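Skorketti open day: notes from the good practice tour

Sunday, August 14, 2022

I had been looking forward to this one since July, when Bruvent put the word out that the automation hall at Skorketti would be open to anyone who signed up. I got the morning group, and what a morning! Our guide was Quang Ninh, who looks after the working rules for every cell on the site, and he began by handing each of us the same laminated card the new starters get. It has the house rules on one side and a blank risk sheet on the other, and I filled mine in with great seriousness as we walked.

First stop was the two-arm cell, where the job is putting paper rolls on a shelf. Rule one on the card is that the layout gets written down before the arms are powered: where the shelf stands, which items are out on the table, and which arm may reach where. Rule two deals with cables. They have to be tied to the arm with enough slack for the elbow to bend fully, and somebody signs to say they have looked.

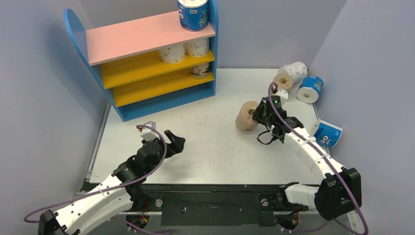
Who is allowed to restart a cell after it has been stopped?
The person who stopped it, or the shift lead if that person has gone home, and in either case only after the stop has been written in the log with a cause.

I loved the log. It is a proper paper book, now up to entry 1327, and Quang let us leaf through it. Entry 181 is a favourite in the hall: "stopped, did not like the sound". It went in as a perfectly good reason, and the rule was reworded afterwards so that anyone can press stop on a hunch and not be asked to defend it. I wish my own workplace had that one in writing.

The part that got our group talking was shared handling. When both arms are to work on one item, the sheet has to name which of them leads and which follows, and say what each does if the other lets go. The lead arm is not allowed to open its gripper until the follower has been checked.

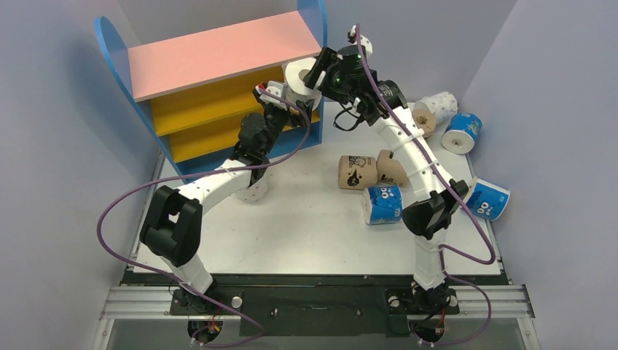
There is also a speed rule for any new task, which starts slow and stays slow for 100 cycles, with a person at the stop button for all of them. One of the Zallora visitors asked if that wasn't terribly dull. Quang said yes, very, and that they swap over every half hour for exactly that reason.

After tea we saw the training room, which is named Lương, and had a go at writing a rule ourselves. Ours ran to a page and a half. Quang cut it down to one line with a pencil and it was so much better! The hall closes to visitors at 1900, and the full set of cards can be had from the front desk if you ask.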